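Stretching, Soup and a New Pair of Shoes

Four weeks in and I am still going! I know that doesn't sound like much, but anyone who has read this blog for a while will remember the rowing machine (nine days) and the cold showers (two, and the second one was lukewarm). So a whole month of doing physical things on purpose feels like a big deal over here.

For new readers, quick catch-up. I signed up for the beginner walking program at Planen, the little fitness studio that opened next to the dry cleaner's. You walk, you do a short strength routine, you log it on a card, and every time you fill a card they give you a stamp. I am a grown adult with a mortgage and I will do almost anything for a stamp.

The walking

My loop goes down to the Rurnitz trail, along the creek, past the community gardens and back up the hill behind the school. The hill is the bad part. In the first week I had to stop at the bench halfway up and pretend to look at birds. Now I go straight past the bench, puffing like a steam train, and I still look at the birds because I've started to like them. There's a heron! He stands by the culvert most mornings and he couldn't care less about my personal best.

I've been going out at 6:30 a.m. before work, which my old self would have laughed at. The trick for me was laying out my clothes the night before, socks included. If I have to hunt for socks, I'm going back to bed. I've also given up on podcasts for the morning walk. I tried a few and kept missing half of what they said, so now I listen to the creek and plan dinner.

And yes, the shoes. I bought a pair of Iwasaki walkers after getting blisters on both heels from my ancient sneakers. They were on the clearance shelf in a color I can only call mustard, and I love them so much. Wide toe, soft heel, no rubbing at all since day one. My knees feel better on the downhill too, though that could be the strength work. I'm giving the shoes the credit anyway.

The strength bit

This was what I dreaded. I had a picture in my head of grunting and mirrors, and what I got was a printed sheet with seven moves on it, most of which you can do holding onto a kitchen counter. Squats to a chair, heel raises, wall push-ups, that sort of thing. In week one my wall push-ups were pretty sad. I did 5 and had to shake my arms out. Last night I did three sets of 10 while the pasta boiled, and I would have done more but the timer went off.

Planks are still awful. I can hold one for as long as it takes to say "I don't want to do this" a few times over, and then I'm flat on the rug. I'm told it comes with practice. We'll see!

What I did not expect was how much better I'm sleeping. I used to wake up at 3 a.m. and lie there redoing the household budget in my head. That's happened only twice this month, and one of those was the night I had coffee after dinner like a fool.

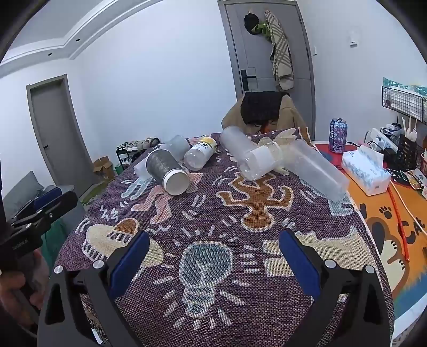
What I'm eating

I'm not on a diet, and I want to say that clearly because I've done plenty of them and they turn me into a crab. What I am doing is eating a real breakfast and getting a vegetable into lunch. Breakfast is mostly oatmeal with peanut butter and whatever fruit is getting soft. If I'm feeling fancy I toast some walnuts first (do this, it takes three minutes and your kitchen smells amazing).

Lunch has been soup, soup and more soup. I make one big pot at the start of the week and eat it until I'm sick of it, then freeze the rest. The winner so far is red lentil with carrots, a can of tomatoes, lots of cumin and 500 grams of lentils, which made enough to fill every container I own and one mixing bowl. Squeeze a lemon over it right before you eat. I forgot the lemon one day and it was like eating wet cardboard, so learn from me.

I've also been putting a spoonful of Unine on things. It's a seed and spice mix from the farmers market, a bit smoky, a bit salty, and it rescues a boring salad like you wouldn't believe. I had it on scrambled eggs this morning and then on avocado toast, and I'm pretty sure I could put it on a shoe. (Not the mustard ones.)

Evenings are where I come unstuck. I get home, I'm tired, and there are crackers in the cupboard. I haven't solved this. Some nights I have an apple and feel very pleased with myself, and some nights I have the crackers standing up with my coat on. I've stopped beating myself up over it and I just go for the walk the next morning like normal.

The numbers, for those who asked

I haven't been weighing myself, so there's no number there. I've been tracking walks on the fridge calendar and my resting heart rate, which I check before I get out of bed. It was 83 when I started, and it has been creeping down since, slowly, with a few bounces back up when I had that cold. I'm so excited about this! It's the first time I've tracked something about my body that didn't make me feel bad.

Next on the list is the spring challenge at the studio, which is 100 miles between the start of March and the end of April. I've put my name down. I have also promised myself I'll try the Rurnitz trail in the other direction, which means going up the steep side first, and I'm already a bit nervous about it.

If you have a good soup recipe that isn't lentil, please put it in the comments. I have one container left in the freezer and I can't look at it.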